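Plonby moves Stenomel dial to local operation with firmware 5

September 27, 2025

Plonby has released version 5 of the firmware for Stenomel, its wall-mounted dial for household information, and with it removed the requirement for an internet account. Owners can now point the dial at any data source on the home network. The cloud service remains available as an option during setup.

Stenomel has a single needle on a plain printed face. It has no screen, speaker or microphone. The needle can be assigned to one value at a time, such as outdoor temperature, the minutes until the next bus, the charge in a home battery or the level in a rainwater tank. The faces are card discs held behind the glass by a spring ring, and owners can print their own from templates on the Plonby site.

Until now each reading was fetched by Plonby's servers and passed down to the dial. When the servers were unavailable, the needle parked at the left stop. An outage in the winter left most dials parked for the better part of a weekend, and the company said afterward that it would look at a local mode. The release notes for version 5 refer to that outage only as "the January event".

In local mode the dial listens for values from Prutbridge, a small program that runs on a home computer, a network drive or a router with enough free memory. Prutbridge reads from a source, scales the result to the range of the face and sends a needle position over the local network. The source can be a file, a web address, a serial port or the output of a script. Plonby has published the message format, which is plain text and fits on one line, so the program can be replaced by anything that produces the same line.

The dial does not keep a copy of the source address or any password needed to reach it. Those stay with Prutbridge. A dial that is sold or given away holds its wireless settings, the calibration table and the last needle position, all of which are cleared by holding the rear button until the needle completes two full sweeps.

Needle behaviour has also been reworked. The stepper motor divides the full sweep into 800 positions, but earlier firmware used only every fourth one, giving 200 usable positions and a visible jump on slow-moving values. Version 5 uses all of them. The motor is quieter at the finer step, and Plonby has added a night setting that delays any movement until the change in value would be visible from across a room. The threshold for that setting can be edited in the configuration file, though it is not exposed in the setup page.

A new damping option controls how quickly the needle responds. With damping off, the needle goes directly to each new position. With damping on, it approaches the position along a curve, in the manner of a mechanical barometer. Damping is on by default for weather and energy values and off for transit times. The option was tested in a trial of 227 dials over the summer, with logs returned by owners who opted in. According to Plonby, households with damping turned on were less likely to switch the dial to another value during the trial, although the company did not publish the underlying data and said the groups were not matched. 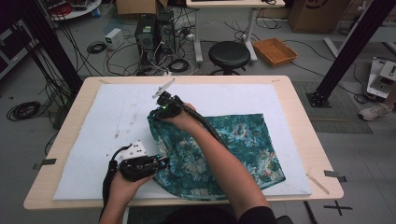
Sena Aidoo wrote on the owners' forum that local mode was welcome but that the finer steps could cause trouble on older units. Her dial, from the first production run, drifts clockwise by a small amount each week and has to be re-zeroed by hand. More positions, she argued, would make the drift easier to see without doing anything to correct it, "and on a gauge with no numbers beside it, being slightly wrong is the same as being wrong". She asked for a scheduled return to the stop.

Plonby replied on the same thread that a scheduled return is included in version 5. It runs once a day, by default in the early morning, and drives the needle to the left stop before restoring the current value. The reply acknowledged that the feature had been left out of the release notes. On first-run dials the stop itself is a nylon peg that can wear, and the company will send a replacement peg on request. Fitting it involves removing the glass, the face and the needle. The needle is a friction fit and should be pulled straight off, without twisting.

Rhodri Maddocks, product lead for Stenomel, said the decision to open the message format had been made before the outage and that the work had been held up by testing of the radio. The original wireless module handles one connection at a time, and early builds would drop off the network when a phone with the setup page open was in range. The final build closes the setup page after a short period of inactivity.

Maddocks also confirmed that there will be no screen-equipped version. Requests for one had come mainly from shops, he said, and seldom from people who already had a dial on the wall. A two-needle model had been built and shelved. In household tests people read the pair correctly when asked directly, but tended to ignore the second needle in ordinary use, and some covered it with a blank disc cut to size.

The physical hardware is unchanged. Dials continue to be assembled in the Sauerland region of Germany, where Plonby leases part of a former instrument works. The company said the motor and gear train will stay the same for the next production run, and that spare needles and spring rings will be sold separately from October. Prices for the parts have not been announced. The glass will not be offered as a spare for shipping reasons, but its diameter and thickness are given in the service manual and a local glazier should be able to cut one.

Existing owners can install version 5 from the setup page. The dial must be on external power for the update, and units running from the battery sled will refuse to start it. The needle moves to the centre while the file is being written and should not be touched. Dials that are still on version 3 need to be brought to version 4 first, as the calibration table moved to a different part of memory in that release and the version 5 installer does not look for it in the old location.

After the update, the dial continues to use the cloud service until it is told otherwise. To change over, owners install Prutbridge, start it, and enter the four-letter code printed on the back of the dial. Several dials can share one copy of the program, each with its own source and scaling. Values already set up in the cloud account can be exported as a configuration file, with the exception of transit times. Those rely on a feed licensed to Plonby, and anyone wanting them in local mode will have to obtain access from their own transit agency.

Known issues listed for the release include a scaling error when the lower end of a range is a negative number and the upper end is zero, and a failure to reconnect on some mesh networks after the router changes channel. A workaround for the first is to set the upper end to a very small positive value. For the second, Plonby recommends fixing the channel if the router allows it. A maintenance release covering both is in preparation.

The cloud service will run in its current form with no subscription fee. Plonby said it would give owners a year's notice of any change, and that the last firmware released before a shutdown would keep local mode enabled.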